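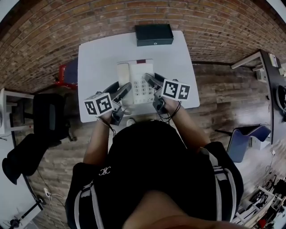

January 20, 2019

Bread oven notes again, sorry to anyone who opened this hoping for glaze tests (those are further back, with the coffee stain). The dome finally got its second coat of clay and I want to write down the mix while I still remember it, because last time I wrote "same as before but wetter" and that helped no one, me least of all.

Mix for coat two: three buckets of the Pellau clay, six of sharp sand, and a good armful of chopped straw. Malachy wanted more straw. I said no, then put in more straw anyway once he went off for lunch, and he was right, it held together much better on the steep bit above the door. Don't tell him! The clay had been soaking under a tarp and still had lumps like walnuts in it, so next time soak it longer and push it through the coarse screen before the sand goes in. Picking lumps out by hand with sand already in there is miserable work and my knuckles are raw.

We stomped it on the big tarp. Two of us stomping, one folding the edges back in. Noreen has the best technique, heel first and then a sort of twist. I tried it and went over sideways.

Thickness is a hand's width at the base, a bit less at the top. I poked a marked skewer in at a bunch of spots before it set up and the back left is thin. Needs a patch. I scored that area with a fork so the patch has something to grab, and laid wet burlap on top. If you walk past and the burlap looks dry, please mist it, the spray bottle is hanging on the nail by the wood rack.

Cracks: one running up from the left corner of the door, hairline, maybe as long as my finger. Asmaa thinks it's just shrinkage and I think so too, but I drew a pencil tick at each end so we can see if it grows. The first coat had one in the same place. Could be the door arch settling? The brick on that side always looked a little proud to me. Taha has a photo from before we covered it, ask him.

Small drying fire this afternoon, kindling only, door off. The dome topped out at 113 F on the outside by the laser thermometer, which is plenty for now. Steam was coming off the top the whole time and it smelled like a wet barn (I kind of love it). I raked everything out when it stopped steaming. Next fire a little bigger, and absolutely no logs until the outside is one color all over. It's still got dark patches like a cow.

Money stuff: firebrick from Cluritz for the floor came to 419 with delivery, and they chipped two corners. I'm keeping the chipped ones for the back where the peel won't catch on them. The stainless flue they quoted is silly money, so I'm going to call Ó Conaill and see if they've got an offcut.

Sinéad asked when she can bring dough. June if you want it perfect, sooner if you don't mind a pale bottom. I've got a rye starter going in the fridge door, labeled, please don't throw it out again!

To do: patch back left. Sieve the rest of the clay. Find the lid for the lime bucket. Cut the oven door, oak if there's any left over from the bench, and soak it overnight before anybody bakes behind it. Check the pencil ticks.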